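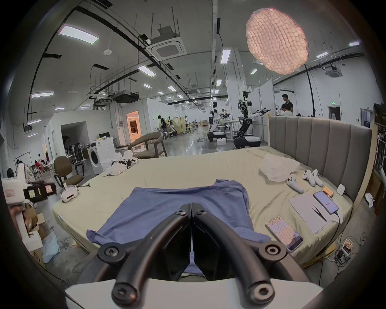
How often should the finger joints on a hand-held gripper be checked?
Every 3000 grasps, or sooner if the tips stop meeting squarely.

Wipe the black fingers with a dry cloth. Open and close them by hand and feel for grit at each joint. Nip up any slack screw a quarter turn - no more. Then lift a crumpled cloth four times. If it slips, go back to the joints.

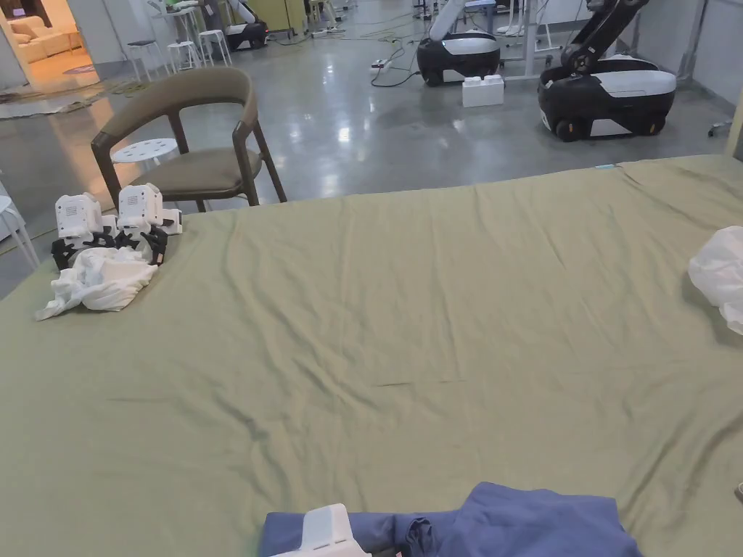
Gripper on the blue-grey cloth, two more on the left

Note the check on the Masov sheet.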